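Course Handout 6: Setting and Clearing the Table
Food Service Basics, Unit 2

Read this before the practical. Bring it with you, as there is space on the back for your own notes. The terms in the glossary at the end may come up on the written test.

1. What a cover is

A cover is the full set of items laid for one guest: plates, cutlery, glass or cup, and napkin. It also means the space those items take up. When a booking sheet says 20 covers, it means 20 guests, each with a full place.

Each cover should be the same as the one next to it. Guests may not know the rules for forks and spoons, but they do notice when their setting differs from their neighbor's. Decide on the cover before you lay the first one, write it on the setup card, and do not change it partway through the room.

The cover depends on the menu. A soup lunch needs a bowl, an underplate, a soup spoon and a bread plate. A three-course dinner needs more cutlery and often a second glass. Do not lay items the guest will have no use for.

2. Checking the table first

Stand at each side of the table and press down lightly on the corners. If it rocks, fix it now. Folded card under a leg works for one service but should be reported so the foot can be adjusted.

Bare tabletops are wiped with a damp cloth, then dried with a second cloth. Use long strokes in one direction and finish with the edges. Crumbs collect where the top meets the trim, so run the cloth along that line separately. Patterned surfaces hide spills well. Bend down and look across the top toward the light to find anything you missed.
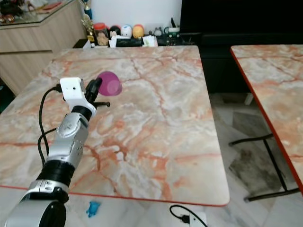
Cloths are laid with the center crease running the length of the table and the drop even on all sides. Hold the cloth by the hem and do not smooth it with your palms, which leaves marks on dark fabric. If a cloth has a hole or a stain, send it back. Do not cover the spot with a plate.

3. Handling items

The general rule is to keep fingers away from any part that touches food or the guest's mouth.

Cups: hold by the handle, or low on the side if there is no handle.
Stemmed glasses: hold by the stem.
Plates: hold by the rim, with the thumb flat along the edge and not over it.
Bowls: carry on an underplate whenever the bowl is full.
Cutlery: hold by the handle, or where the handle meets the head.

Carry clean cups and glasses on a tray with a nonslip liner. Stacking plastic cups is allowed in storage but not on the way to the table. Stacked cups stick together, and pulling them apart means putting your fingers inside the rim.

Chipped china and cracked glass are taken out of use at once. Put them in the marked bin, not the general trash. Plastic is retired when it has deep scratches, as scratched surfaces are harder to clean.

4. Order of laying

Start with the item in the center of the cover. This is usually the main plate, or a folded napkin if plates will come from the kitchen. Everything else is placed in relation to it.

Forks go on the left. Knives go on the right with the blade facing in. Spoons go to the right of the knives. The first course to be eaten uses the outermost pieces. The bottom of each handle should sit one thumb joint in from the table edge.

The cup or glass goes on the right, above the tip of the knife. If there is a second glass, it goes behind and slightly to the left of the first. On small square tables there may not be room for this. In that case keep one drinking vessel per guest and bring the second when it is ordered.
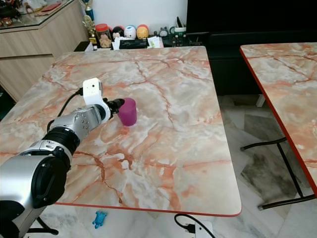

Salt, pepper and any flowers go down last. Keep them low enough for guests to see each other. On a table for two, set them to one side so the middle stays free for shared dishes.

5. Clearing

Clear when all guests at the table have finished, unless one of them asks you to take a plate sooner. Take the plate first, then the side plate. Cups stay until the guest has finished drinking.

Scrape and stack away from the table. Do not stack more than you can carry level. Metal bowls and plates are noisy, so set them down one at a time and never drop cutlery into them from a height.

Bowls come off together with their underplates. Hold the plate by the rim and steady the bowl with your free hand. Fruit left over from a shared dish is not returned to the kitchen, even when it looks untouched.

After clearing, wipe the table again as in section 2. Reset it only when the surface is dry.

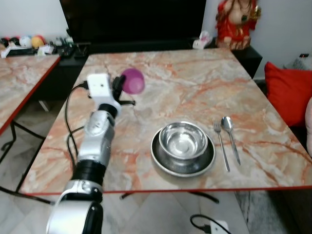
6. Glossary

Cover: the setting for one guest, and the space it takes up.
Underplate: a plate placed beneath a bowl or cup to catch drips.
Drop: the part of a tablecloth that hangs below the table edge.
Setup card: the written list of items in each cover for a service.
Reset: laying a cleared table for the next guests.

7. Before the practical

Practice a full soup cover at home, using whatever dishes you have. Lay it, clear it, and lay it again. You will be asked to set 2 matching covers on one table and then clear both.

Wear flat, closed shoes and tie back long hair. Cloths and trays are provided. Meet in room 474 and leave bags on the shelves by the door.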